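4. Finishing position and the decision to come back

4.1 What we thought we would find

The plan for this part of the study was simple, which should have warned us. We took it that runners who finish well come back the next season, and that runners who finish badly find a sudden interest in something else, such as rowing or sleep. Coaches at all four clubs told us as much before we had asked. Riaan Moodley, who has coached the Holtbridge women's squad for longer than some of its members have been alive, offered to save us the trouble of the survey by writing the answer on the back of a race number. We kept the race number. He was wrong, and so were we.

The data in this section come from the league's own results, which hold 1702 individual finishes over the seasons studied, and from the return forms described in Section 3. Of the runners who appear in the results, 659 were eligible to come back the following autumn, meaning that they had not aged out, moved away or graduated. We counted a runner as having returned if she started at least one league race. Turning up to the summer barbecue did not count, although two clubs argued strongly that it should.

4.2 Place, time and the thing runners look at first

Of the 659 eligible runners, 539 returned. That is a higher share than we had expected of a sport held mostly in mud, and it leaves little room for finishing position to do any work. When returners and leavers are set side by side, their typical places in the last race of the season are close enough that we would not care to bet on telling one group from the other. Finishing time fares no better, and is in any case a poor guide in cross country, where the course at Kravets Farm can gain a stream overnight.

What does separate the groups is the gap between where a runner finished and where she had said beforehand that she would finish. We asked for this forecast on the Thursday before each race. Runners who came in well behind their own forecast were less likely to be seen again, whether they had forecast tenth or a hundred and tenth. A runner who had expected to be near the back, and was, tended to return in good spirits. A handful of very fast runners who had expected to win, and had come fourth, did not return at all.
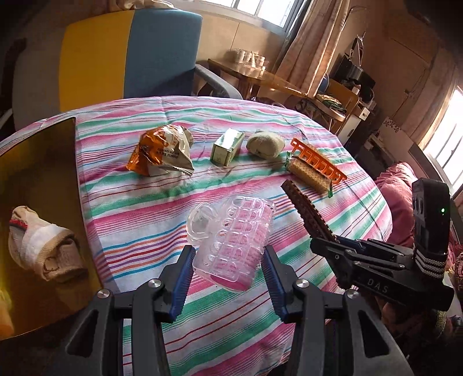

The pattern held at three of the four clubs. The exception was Bano Harriers, where forecasts were collected by the club captain aloud, on the minibus, in front of everybody. Forecasts made this way were strikingly modest. One whole carload predicted that they would come last, which is hard to arrange even with good teamwork. We have left the Bano forecasts out of the comparison but kept the club's return forms, which were filled in alone and seem to be in order.

We should say something about how the forecast gap was worked out. A runner who misses by 20 places in a field of 300 has not missed by as much as one who does so in a field of 66, the smallest field in the study. We therefore divided each gap by the number of starters in that race. Siiri Laitinen checked the results again using only races of similar size, and then again leaving out the race at which a marshal sent the leading pack into a car park. Neither check changed the direction of the finding. The car park race has been kept in, on the grounds that this sort of thing is part of the sport.

4.3 The part played by the team score

Cross country is scored by team as well as by runner, and the two can tell quite different stories about the same wet morning. A runner may have a dreadful race and still be the last scorer in a side that wins. She may equally run the race of her life and close in for a team that failed to field enough people, in which case the effort is recorded nowhere except in her legs.

We had supposed that scoring for the team would soften the effect of a missed forecast. It did, though only for runners who knew they had scored. At most races in the study, team results were posted late, or on a sheet pinned behind another sheet. On the return forms, a good many runners who had in fact scored for their side wrote that they had not. For these runners the softening effect is missing altogether. They behave, in our results, exactly like runners who let nobody down and helped nobody either.

Hằng Lò, who handled the interviews, asked a smaller group how they had first learned the team result. The commonest answer was another runner's mother. One third-year had found out that she had been a scoring member of a medal-winning team when a medal came through her letterbox the following May, in an envelope marked with somebody else's name.

Figure 3. Return to the squad by forecast gap, for runners who knew their team result and runners who did not. The gap is shown as a share of the field. Bano Harriers left out.

Figure 3 should be read with some care at its right-hand end, where the number of runners is small and the lines begin to wander. We do not think that very large gaps make people more likely to return, tempting as it would be to say so. The small upturn comes from a few runners who fell at the start, got up, jogged round and treated the whole thing as a good story. Caoimhe Mac Mathúna has suggested that they be studied on their own. She was one of them, and has stepped back from that part of the coding.
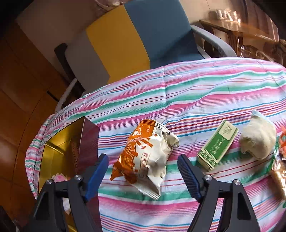

4.4 Seniors and the last season

Final-year runners need a few words to themselves. In the two seasons before the last, the forecast gap works on them as it does on everyone else. Before the last season it stops working. Runners with only one autumn left came back after all manner of bad races, and several came back after an injury that their return form describes in more detail than we had asked for.

Their forecasts changed as well. Final-year runners asked to name a place would often decline to, and write a sentence instead. Hậu Triệu, who had built the form with a box for a number and nothing else, spent a week deciding what to do with entries such as "better than Skasa last year" and "whatever gets me in front of Beth". The second could be turned into a place, with a little detective work, and was. The Skasa entries were harder. The hill course there is held in such low regard by the league that almost any finish counts as better, including, for one runner, finishing on the right foot. We coded these as missing.

It would be easy to make too much of this. Runners who are still in the sport by their final year are the ones who were always going to be, and the less patient have gone off to the rowing club by then. Our figures cannot separate a real change of heart from this kind of sorting. The interviews lean towards a change of heart, though people asked in a warm room with a biscuit in hand are inclined to speak well of running.

4.5 Limits of the results

Three points bear on how far the findings in this section can be carried. All four clubs belong to one league and share its habits, among them the late posting of team scores, and a league that read its results out over a loudspeaker might look quite unlike ours. The forecasts were made in writing to a group of researchers, and a runner may say one thing to us and quite another to herself at the top of the hill. Lastly, we have treated each season as separate from the one before, when runners plainly do not. Several forms from the second season give reasons for leaving that date from the first, and one refers to a school sports day.

We also lost the return forms from one Holtbridge session, which Moodley had put somewhere safe. The runners concerned were contacted again in the new year and most replied. Their second answers were shorter and ruder than those of the other clubs, but they agree with the starting lists, and we have used them.

The next section turns to coaches' own forecasts for their runners, which were collected on the same form and sealed until the season was over. Moodley's are given in full, with his consent, in the second table.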